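Taming the snack table

Okay, snack people, this one is for you! Our big white table at Banside used to vanish under wrappers by mid-afternoon, and I have fallen completely in love with the tray trick.

Get one shallow tray with raised sides. Cream or white is great, as bright wrappers show up so well against it. Tip everything out on the table first, then sort by wrapper: bars together, candy together, baked things somewhere they won't get squashed. Start the tray with one kind and let the rest wait their turn.
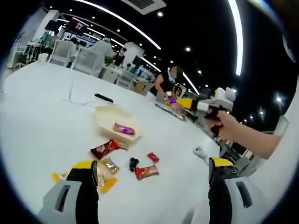
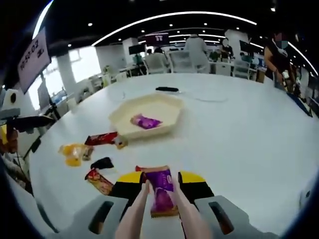
Snacks out on the table, with a purple one in the tray both times.

Two more things I swear by:

Move cables to the far side before you start (I've dragged a whole row of candy off with one!).

Keep little hard candies in a lidded jar. They roll. Mine holds 300 and it's never full for long.

Flat packs can stand on edge if the sides of your tray are high enough, and you'll fit so many more in.

Dzintra Tamošiūnaitė, April 5, 2022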